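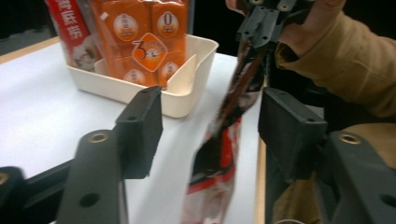 Bushings and pads on the hand-held grippers

The finger linkages on our hand-held grippers pivot on brass bushings pressed into black arms. I check them every 1,000 picks, or sooner if the tips stop meeting square. Snack bags are harder on the linkage than boxes are – a bag slides, the operator squeezes harder, and the side load goes into the pivots.

The check is short. Close the jaws on a feeler gauge, rock one finger by hand, and note the play at the tip. Our limit is 2 mm. Past that I press the old bushing out, clean the bore and fit a new one from the Mirton bag in the second drawer. No grease. Fiona Drummond tried it in December and the arms picked up lint within 50 picks.

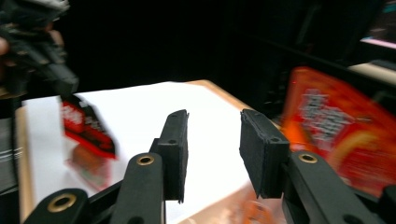 Pads come next. I wipe them with alcohol, let them dry, and look along the inner face for a lifted edge. A lifted edge catches on bag seams and drops the pick late. The pad screws get low-strength threadlocker and are tightened by hand, both fingers in the same session so the grip stays even.

Still open: whether the Rweyemamu pads last longer than the ones we have now. A set is on order.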